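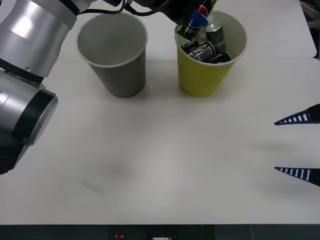
Does a two-armed cell need a written rule for an arm that has nothing to do?
It needs one more than it needs a rule for the arm that is busy, as the busy arm at least has a task plan telling it where to be.

4.2 Rules for shared tabletops

The first edition of the Hundgate code ran to 27 clauses, of which 3 dealt with placing an object into an open container. The rest concerned signage. We exaggerate slightly, but operators at Vanlow told us that they had read the signage clauses closely and skipped to the end, and their logs bear this out. Of the 616 placements we reviewed, 371 broke at least one clause, most often clause 14, which asks that a container be "suitably vacant" before use. The code does not say how vacant that is.

We therefore rewrote the placement clauses around things a person standing at the table could check. A receiving container must be named in the task plan before the arm moves. A part-filled container must have its own stopping rule. An object must not be released above the rim unless the plan says it may be dropped, and a plan that says so must be signed by somebody willing to pick it up.

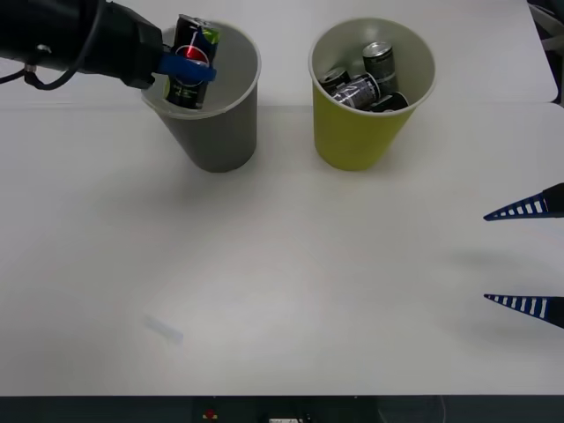

Figure 3. A can held at the mouth of the grey cup, with the yellow cup already holding four.

The stopping rule caused the most argument. Laryea's draft set a fixed number of items per container, which works well until somebody buys a different container. Zuneo's preferred a force limit, on the grounds that the arm would feel when a cup was full. So it would, and so would the cup. We settled on a limit for both, whichever is reached first, and required that the values be written on the same page.
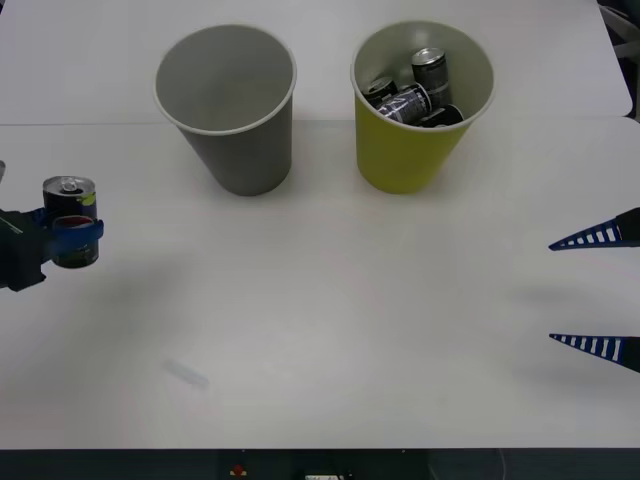
The parked arm gave us less trouble on paper and more in practice. Under the old code it could wait anywhere "convenient", a word that three of the sites had read in three different ways. The revised clause gives each arm a waiting zone outside the other's planned path, and asks that the gripper state, open or closed, be recorded when waiting begins. Two sites objected that this would double their paperwork. As neither had kept any for the waiting arm before November, we were unable to confirm the figure.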